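Leave the cables alone

I have an unpopular opinion about our laundry cell, and I've been losing arguments over it since October, so I'm going to have the whole argument here where I get to talk without anybody cutting in. A two-arm cell should be set up once, written down, and then left alone until something measurable drifts.

At Tallden, where I look after the Bloxham cell, the habit runs the other way. Somebody has a bad morning with a shirt and out comes the hex key. By lunch the camera is a hair lower, a gripper finger has been shimmed, and I have a calibration file that describes a machine we no longer own.
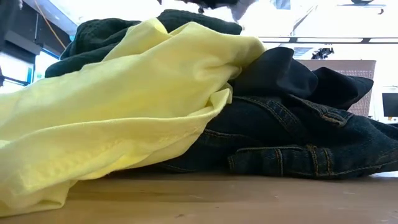
Clothes are a terrible thing to tune against. They never land the same way twice, and that's what makes a bad run so tempting to blame on the hardware. Look at what a low side view has to deal with: thin yellow cloth slumped over thick denim, with black folds beside it where the shadows swallow everything. If the arm misjudges a heap like that, I don't want a bracket moved. I want the same heap type tried again, 11 times, with the bolts exactly where they were. Then we can talk!

The tags, and why I love them
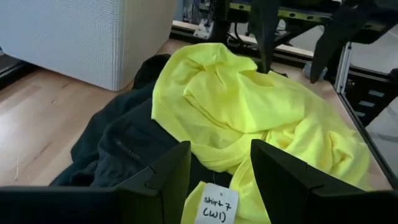

3 min read

My favorite part of the whole cell cost next to nothing. It's a paper tag with "Shirt 7" and "(W1)" on it in black marker. When a fault note says Shirt 7, I can go get Shirt 7 and put it back under the same fingers. Before we had tags the notes said "yellow one, kept slipping," and I once spent most of a Saturday chasing a slip that belonged to a completely different garment (we own more yellow than you'd think).

So my routine is dull on purpose. I wipe the finger faces, check the bolts at the wrist, and run both arms to the meeting point over the middle of the table with nothing between them. I write down the gap. The log has 649 entries now, and I will happily read them to you at a party. 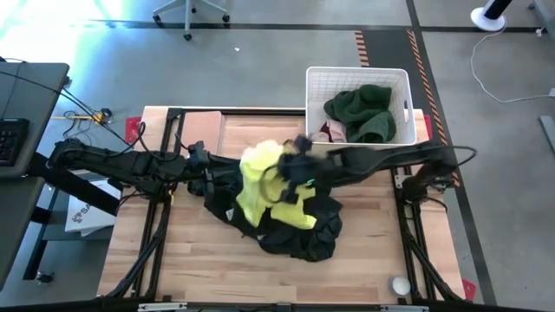

The cables are the exception everybody throws at me, and fine, they're a fair one. A loop that's too short tugs at the wrist, and a loop that's too long wanders into the cloth. But you can settle loop length in one afternoon by driving each arm to its farthest reach and watching the slack. After that you mark the clamp with a paint pen and keep your hands in your pockets. Entry 211 is somebody tidying a loop because it looked messy, and the next 63 entries are me getting the wrist back – yes, I'm still a little sore about it.

My friends over at Endberg say this makes me slow to improve anything. Maybe so! I'd still take one change a week that I understand.
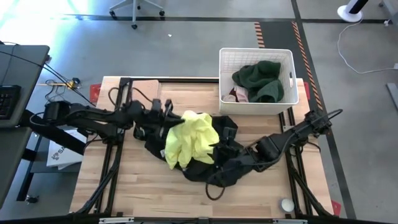

What I'd write on the wall

One change at a time, with a name next to it. Put the old number beside the new one. If you moved a camera, even a tiny bit, recalibrate before you touch another garment. And if you think the Korkunum mounting plates need loosening, come find me first – I'm usually under the table with a flashlight, and I'll hear you out before I say no.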